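4.3 Setting up the segmentation module for two-gripper recordings

This section applies to Solheim Annotator from build 247 onwards. It assumes that the recordings have been imported and that the time alignment in section 4.2 has been completed for both grippers.

Before you begin

Close any open review session. The module reads the calibration file once, at start-up, and will not notice changes made while it is running.

1. Open the Perception tab and select Segmentation.
2. From the Profile list, choose Sesside-Cloth. The Sesside-Rigid profile must not be used for textiles.
3. Set the working folder. At least 2000 MB of free space is required for each session.
4. Enter the lens mask for the recording gripper. The mask removes the dark curved border from all later calculations.
5. Press Load and wait for the status line to show Ready.

Note: If the status line shows code 13, the lens mask and the calibration file belong to different grippers. Select the correct pair and repeat step 5.

Choosing seed points

The module grows each region outwards from a seed point placed by the operator. One seed is normally enough for a plain cloth. Patterned cloth may need several, placed on different colours of the print. 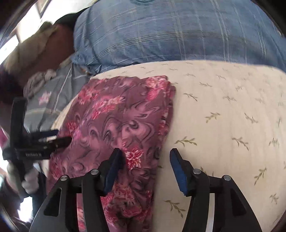 Region growing relies on two thresholds, Colour Tolerance and Edge Weight, which must be set together. A high tolerance allows a region to cross the printed pattern of a cloth, and a high edge weight stops it at the border. Where one patterned cloth lies on another, as with the mauve floral fabric on the sprigged cream sheet, place seeds on the marbled ground as well as on the coral and red blossoms, and give the sheet a seed of its own. The blue plaid fabric beyond them is labelled as a third region. Stacked layers at the side of a folded cloth belong to the same region as the cloth.

6. Place the seeds and press Preview.
7. Raise Colour Tolerance in small steps until each cloth is covered by a single region.
8. If a region spills across a border, raise Edge Weight - do not lower Colour Tolerance at this stage.
9. Assign the labels Gripper A (foreground) and Gripper B (second device). Hands are labelled separately and must not be merged with either gripper.
10. Press Accept to pass the regions to the contact estimator.

Caution: Accept overwrites any earlier regions for the same recording. Export them first if they are needed for comparison.

Checking contact labels

The contact estimator marks a fingertip as touching when its outline meets a cloth region. Overlap in the view is not proof of contact. A finger which merely passes in front of a cloth shall be labelled Overlap, and the reviewer shall confirm the label against neighbouring images.

Processing a session of some 249 images may take several minutes on the standard Indville workstation. The Getus planner will not accept a session in which any contact label is still marked Unconfirmed.

Requests for changes to the default thresholds should be sent in writing to Kjell Hedlund, with the exported settings file attached. Defaults were last revised in March.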